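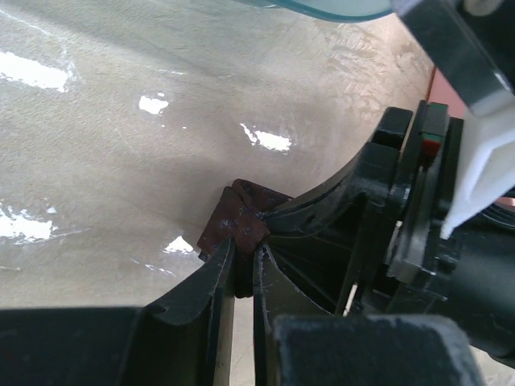
How to test a fabric for color bleed before you wash it

Every care label says "wash with like colors." I don't put much faith in that. A label tells you what the maker was willing to promise, and some promise very little. Dark reds are the ones I trust least.

You need a white cotton rag, a bowl, warm water and a drop of plain detergent. Skip the "color lock" sheets. I paid for a box of Lerkari ones and saw no difference.

1. Find a hidden spot, such as a seam allowance or the inside of a hem.

2. Wet the rag with the soapy water and press it on the spot for four minutes. Don't rub yet.

3. Look at the rag in daylight. Any tint means the dye is loose.
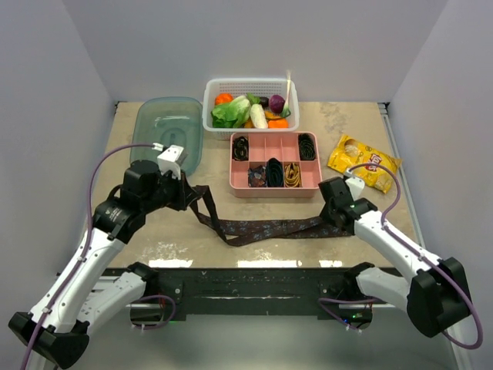 4. If the rag is clean, rub the spot 17 times and look again. Zarmeena Janjua taught me this part, and it has caught two scarves the pressing missed.

What about vinegar or salt? People swear by both. I've tried them on modern dyes and wouldn't bother. Wash bleeders alone, in cold water, and dry them flat on an old towel.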